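Clividby problem (math teaching)

A Clividby problem is a kind of optimization task for first-semester calculus, where students have to cut, fold or wrap something real before they're allowed to take a derivative. The name comes from Clividby, the school where I first ran into it, and I've been keeping this entry going ever since because the older write-up had the setup wrong.

Origin

The first version was written by Tâm Mạc, who taught calculus there and was tired of the open-top box. You know the one - cut squares from the corners, fold up the sides, find the biggest volume. Every kid has seen the answer by February! Tâm flipped it around, fixed the volume and asked for the cheapest package, with the tape counted as part of the cost. Teachers in Stirkville picked it up next, and the Indunar workshop printed a set of 29 variations (I still use most of them, and a few are pretty weird).

Setup

Students get a volume, usually 1545 cubic centimeters, and a box with a square base of side x. Cardboard costs so much per square centimeter and tape costs so much per centimeter of seam. That gives a cost function with three kinds of terms, one in x squared, one in x and a couple with x in the bottom, and the critical point doesn't come out nice. I love that. They have to graph it or use Newton's method, and then they have to build the thing. 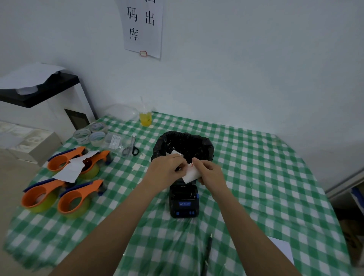
Tape is where the problem gets interesting, because its cost grows with length and the cardboard cost grows with area. Double every edge and the cardboard goes up by a factor of four but the tape only doubles, so small boxes feel the tape a lot more. Kids who have handled a dispenser like the ones with the orange handles seem to get this faster than kids who only see the formula. A shipping label, like the little white one held over the printer, can go in as a constant, and then somebody always asks where it went when we differentiate. Great question every time!

Variations

The Cao version lets the base be a rectangle with one side 2 times the other. It's my favorite for a short class period. There's also a version with 3 boxes sharing walls, and I'd save that one for students who finish early - the algebra gets long and the sketches get messy.

Grading

Most of us grade the cost function separately from the minimum, so a slip in the derivative doesn't sink the whole thing. I also ask for a sentence on whether the endpoints matter. Half my class skips it, so now it's printed in bold at the top of the sheet.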